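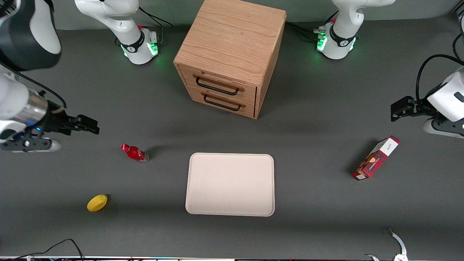 Two-arm class project: right arm knocks things over before it grips

Posted by rusine_student, 06/01/2023

We're a team of four in the Fustcombe robotics course. Our final project is a two-arm pick and place: each arm takes objects off the table and puts them on a tray. There are also two drawers in a cabinet at the back that we get extra points for opening. The left arm does fine with boxes. The right arm has to take a red bottle lying on its side, and most of the time a finger touches it on the way in and it rolls. We got 8 good grasps out of 42 tries. Gripper is a plain parallel one. Is this a calibration problem or are we doing the approach wrong?

Gaurav Tiwari
Probably the approach. If you move in sideways at table height, any small error pushes the bottle. Set a waypoint straight above it, turn the wrist so the fingers close across the short side of the bottle, then go straight down. Slow down for the last part of the move. Run 20 tries like that before you touch the calibration. Leave the drawers until the bottle works. Pulling a bar handle is a separate routine and you will lose a week on it.

Upadhyay
put some tape under it so it cant roll. we did that in March and passed

Rornunier
Check if your instructor allows tape, ours took off 2 points. I agree with going in from above. Also check the tool offset for the right arm. We had copied the left arm's values over and every grasp was off to the same side.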